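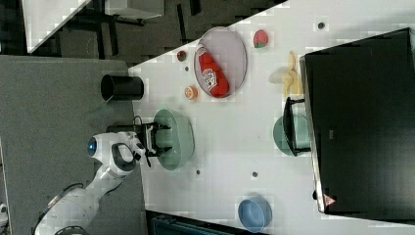
von Maribeth Lumanlan | Januar | Lesezeit: eine Tasse Tee | abgelegt unter: Greifen & Lernen

Ihr Lieben, es war lange still auf dem Blog, und daran ist vor allem Renis schuld. So heißt bei uns das Verfahren, mit dem ich mich seit dem Herbst herumschlage, und endlich habe ich etwas in der Hand, das ich erzählen mag, ohne rot zu werden.

Worum geht es? Wir möchten, dass der Arm Dinge auf einem Tisch umräumt, nachdem man ihm einen ganz normalen Satz gesagt hat. »Leg die Banane in die hellblaue Schüssel« zum Beispiel. Das klappt mit gelernten Strategien inzwischen ganz ordentlich, solange der Tisch so aussieht wie beim Training. Sobald aber mehrere Schüsseln in ähnlichen Farben herumstehen (Hellgrün, Blaugrün, Hellblau, wer hat sich das bloß ausgedacht - ich natürlich), fängt das Modell an zu raten. Und es rät mit einer Selbstsicherheit, die ich manchmal gern hätte!

Die Idee hinter Renis stammt von meinem Kollegen Akash Sengar und ist im Kern schnell erklärt. Normalerweise lernt das Netz aus vorgemachten Bewegungen: Bild rein, Satz rein, Bewegung raus. Wir schieben eine kleine Zwischenfrage ein. Bevor der Arm losfährt, muss das Netz einen Punkt im Kamerabild markieren, an dem es zugreifen will, und einen zweiten, an dem es ablegen will. Erst danach wird die Bewegung berechnet. Während der Fahrt werden beide Punkte laufend neu bestimmt, und wenn sie zu weit wandern, hält der Arm an und überlegt noch einmal.

Trainiert haben wir mit 1.652 vorgemachten Durchläufen, fast alle von Hand ferngesteuert, viele davon von mir, mit Kräutertee und sehr steifem Nacken. Bei 453 davon haben wir die Punkte zusätzlich von Hand eingetragen, für den Rest hat das ein Hilfsmodell übernommen. Ich hatte fest damit gerechnet, dass wir viel mehr Handarbeit brauchen würden, und war schon dabei, Akash schonend darauf vorzubereiten.

Am meisten gefreut hat mich der Vergleich mit unserer alten Strategie, die intern Junby heißt. Auf Tischen mit 18 neuen Anordnungen, die keins der beiden Modelle vorher gesehen hatte, griff Junby gern nach dem, was am nächsten lag. Renis ging deutlich öfter zum richtigen Gegenstand, gerade bei den Schüsseln. Nur drei Anordnungen blieben übrig, bei denen beide gescheitert sind, und in allen dreien lag das Gesuchte dicht an einem großen schwarzen Kasten. Dunkle, glänzende Flächen mag das Hilfsmodell offenbar nicht, es setzt seine Punkte dort gern mitten in die Spiegelung.

Ganz zufrieden bin ich trotzdem nicht. Schüsseln am Rand zu fassen ist eine fummelige Angelegenheit: Ein Finger muss hinein, der andere außen bleiben, und ein einzelner Punkt im Bild sagt dem Greifer nichts darüber, wie er sich drehen soll. Akash möchte deshalb eine Richtung mitlernen lassen, also aus dem Punkt einen kleinen Pfeil machen. Ich bin eher dafür, zuerst die Daten aufzuräumen - wir streiten uns da sehr freundlich, meistens kurz vor dem Mittagessen.

Den Pfeil probieren wir jetzt als Nächstes aus, er hat gewonnen. Wenn ihr selbst mit Zwischenpunkten oder etwas Ähnlichem arbeitet, schreibt mir gern in die Kommentare, wie ihr das mit der Drehung löst. Ich lese alles, auch wenn die Antwort manchmal ein bisschen dauert.

Herzlich
eure Maribeth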